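Ramus wearable hand units – demo visits

The Ramus is a pair of black glove-like devices with jointed finger segments, worn on both hands. A tracking marker sits on the back of each unit.

Visitors can try the pair at Trukudden in October. Sessions are for 4 people and last 44 minutes. Mechthild Zaugg runs the demo and Lai-ching Yen handles fitting.

The table task uses ordinary kitchen items – a skimmer and a mug tree with 8 hooks. Bring a long-sleeved top if you like, but keep your fingers bare. 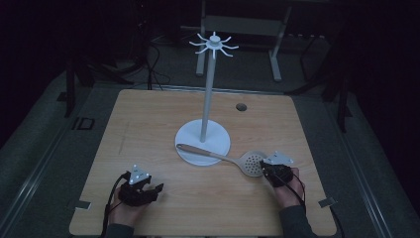
Booking

Write to the Clerer sales desk with your group size and a preferred time.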